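August, bench notes, hand-held gripper demos

Continued the Sekell task set with the hand-held units. Munther and Vlasta on demos, Najwa on sync checks, me on logging. Camera exposure locked before the first run, after the trouble with auto mode washing out under the ceiling fluorescents. Jaw width calibration redone on both units; unit 2 was reading 3 mm wide at full close. Offset is now in the Jileo config, old value commented out.

Target for the set is 600 accepted demos. Rejection so far is mostly tracking loss when the operator turns toward the plain white wall. Not enough features there. Randa wants to put printed markers up. I'd sooner change the start pose first and see what the tracker does.

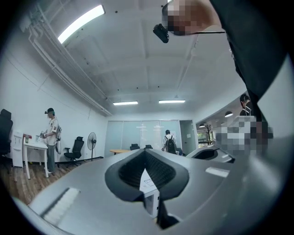
Wrist view, white box in the gap at the base of the jaw. Labelled face up.

Slow approaches replay better on the arm. Fast ones clip the velocity limit in the last few centimetres and the fingers arrive late. Asked operators to pause before closing. Seven demos from the morning fail this and are tagged for review, not deleted.

Frame drops: one run lost 3,000 ms in the middle of a transfer. Elias suspects the card, not the cable. Swapped card, kept cable, no repeat up to 4 pm.

To do:
Re-run hand-eye check on unit 2 after the finger pads are changed.
Ask Gonano for spare pads, grey housing version.
Elias to colour-code the episode list by rejection cause.
Start pose trial, then decide on markers.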